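Pale table people, come in! Finish, wax, living with it
Forum: Tables, Desks and Countertops
2 pages, showing page 1

grainhound
Posted May 23, 2025

I finally have a big light-colored wood table after years of dark ones and I am so happy with it that I need to talk to people who will not roll their eyes at me. My family has heard enough.

Short version of how I got it: the Cilside community workshop was replacing its furniture and I took the top home, then put it on a new set of legs. It had a thick old coating on it that had gone orange. I sanded all of that back over December and the wood underneath was so much lighter than I expected that I stopped and called everybody into the garage to look (one of them came).

Then I left it bare until spring, with a sheet over it, since I couldn't decide what to put on it. I ended up with two thin coats of a water-based matte finish and I love it. It still looks like wood! It doesn't look like a bowling lane!

What I want from this thread is other people's experience with very pale tops. What do you clean it with? Did yours go yellow? Do you use placemats or do you just live on it? And does anybody have a view on wax over a water-based finish, because I've read yes and I've read absolutely not, sometimes on the same page.

milkpaint_mo
Reply 1

Oh congratulations, the sanding stage where the real color shows up is the best part of the whole hobby. I've had a pale top in the kitchen for 10 years now and I would never go back to dark. Crumbs hardly show. Dust hardly shows. You do see every drop of coffee, but then you wipe it up, so the table ends up cleaner than any dark one I ever owned.

Cleaning: damp cloth, dry cloth. For greasy spots a drop of dish soap in warm water. I don't use sprays on it.

Placemats: no. I tried for a month and they made me sad.

No yellow on mine to speak of, but it's in a north room and it had the old soap finish for most of its life. Soap finishes are wonderful on light wood, by the way. Very soft to the hand.

benchdog_ed
Reply 2

Nice rescue. I'm going to be the voice against wax. A matte water-based coat is meant to be left alone. Wax goes on it fine, looks lovely for a few weeks, then you get shiny patches wherever forearms rest and dull ones everywhere else. And if you ever want another coat of finish you have to get every bit of wax off first or it won't stick.

Also, and I say this as somebody who has done it, soap finish in a kitchen is a commitment. You are re-soaping forever.

milkpaint_mo
Reply 3

It takes me 5 minutes and I enjoy it! Some people have gardens.

benchdog_ed
Reply 4

Fair enough. I have a garden and I don't enjoy that either.

quietcorner
Reply 5

Can we see it? I want to know what the grain is like before I say anything about wax. On a straight plain grain you can get away with a lot. If there's any wave or figure in it I'd be careful about building up a shine, since the glare sits right on top of the part you want to look at.

grainhound
Reply 6

Yes! Sorry, I should have started there. The grain is my favorite thing about it. It's very fine and wavy and it runs on a diagonal, with long loose arcs, and over on the right there are soft bands just a shade darker that curve along through the light part. There's a faint shine across the middle where the light hits it, and that's as glossy as I ever want it to be.
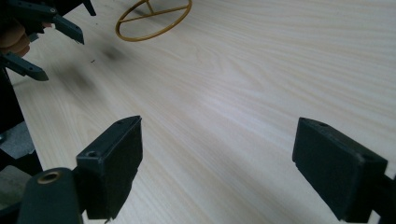

Reply 7
quietcorner

Oh, that's gorgeous. It looks like sand after the tide has gone out. OK, now I have an opinion: leave it exactly as it is. A little sheen is plenty on a surface that light, and those curving bands are so soft that I think anything glossier would drown them out.

Do you know what wood it is?

grainhound
Reply 8

No idea! The workshop didn't know either. Two people there told me ash and one told me birch and they were both very sure. I'm open to guesses, but I promise I'm going to love it either way.

benchdog_ed
Reply 9

I won't guess from a picture of the face. Get me a clean look at the end grain and I'll have a try. Color tells you next to nothing on a sanded top, plenty of woods come out that pale when they're fresh.

I agree with quietcorner on the sheen. Stop where you are.

tallstool
Reply 10

Disagreeing a bit with the last few posts, in a friendly way. I did wax mine over a water-based matte and I'm very happy. The trick is to use hardly any. I use the Ouellet clear paste, a dab the size of a pea on a cotton rag, rub until my arm hurts, then buff with a clean one. Once in spring and once in December before people come over. No shiny patches so far, and it feels so good under your hands that guests pet it. I'm serious, they sit there and pet the table.

The thing I'd watch for is colored wax. A lot of "natural" waxes have a bit of amber in them, and on a cream top you'll see it right away. Test underneath first.

benchdog_ed
Reply 11

How long has yours been waxed?

tallstool
Reply 12

2 years.

benchdog_ed
Reply 13

Come back and see me in 5.

tallstool
Reply 14

Deal! I'll bring the table.

jamjar_lid
Reply 15

Jumping in about yellowing because that was me. My pale top sits beside a big south window and I left a runner down the middle of it for a whole summer. When I took the runner off there was a stripe. A very clear stripe, much lighter than the rest. I nearly cried.

It did even out, mostly. I left the whole top uncovered and by the next summer you had to know where to look. So my advice is: if you use a runner or a bowl or a plant, move it. I shift everything a little each time I wipe down and that has worked fine. Turning the whole table around now and then helps as well, if it isn't too heavy.

And please do not put a potted plant straight on it. Saucer, then a cork mat under the saucer. I have the ring to prove it.

grainhound
Reply 16

Ooh, thank you, I had a bowl of lemons living in the same spot. It has just been moved. The table weighs a ton so turning it would be a two-person job, but I can rotate lemons all day.

How did you deal with the ring?

jamjar_lid
Reply 17

Badly at first. I went at it with a scrubby sponge and made a dull patch bigger than the ring. Then I got some advice here and sanded that area lightly by hand, feathering out, always going along the grain, and put two thin coats over it. You can find it if you get the light low and look across. I've stopped getting the light low.

With grain that wanders like yours I don't know how I'd do it. Follow the curve, I guess?

quietcorner
Reply 18

Follow the curve, yes, in short strokes, with a fine paper. And do a bigger area than you think you need. A tight little repair shows more than a wide gentle one. If it's a deep mark I'd go over the whole top again and make a weekend of it.

boardfoot_bea
Reply 19

I'm so glad this thread exists. I have a Jultham top that I bought unfinished for $396, and it has been leaning against the dining room wall for longer than I want to say while I worried about picking the wrong thing. My partner calls it the painting.

Question for grainhound: did the water-based finish raise the grain much? That's what has been scaring me off. I pictured it going all fuzzy.

grainhound
Reply 20

It did go fuzzy after the first coat! I panicked for an evening. Then I rubbed it down very lightly by hand with 320 paper once it was dry, wiped it, and the second coat went on like silk. Some people wet the wood first and sand the fuzz off before any finish goes on. I didn't, but I would next time.

Use a foam pad if you can, I got streaks on my test board with a brush.

Do it! Get the painting off the wall!

milkpaint_mo
Reply 21

Seconding wetting the wood first. A damp sponge all over, leave it overnight, light sanding in the morning. Makes a big difference.

Or, and hear me out, soap.

benchdog_ed
Reply 22

Here we go.

boardfoot_bea
Reply 23

Ha! I'm going with the water-based for now, but I'll do a soap sample on the underside so I can compare. Has anyone tried the Ateva matte? The store near me has that one and not much else.

tallstool
Reply 24

I used Ateva on a bench and liked it. Stir it, don't shake it, and keep stirring as you go or the matte stuff sinks and you get a shinier patch at the end of the can. Thin coats. It dries fast, so work from one end to the other and don't go back to fiddle with a spot once it has started to set. I fiddled. The bench has a fiddled spot.

jamjar_lid
Reply 25

Every piece in my house has a fiddled spot.

grainhound
Reply 26

OK, I've decided. No wax on the top for now, but I'm going to wax a patch underneath and see how it goes with the same finish. The lemons are on the move, and I bought cork mats this afternoon. I'll get the flashlight out tonight and try for a decent look at the end grain for Ed.

boardfoot_bea, please post yours when the first coat is on, fuzz and all!

boardfoot_bea
Reply 27

I will! Sponge is out, sheet is down, and the painting is flat on two sawhorses. First time I've seen that wall in ages.

Next page: 2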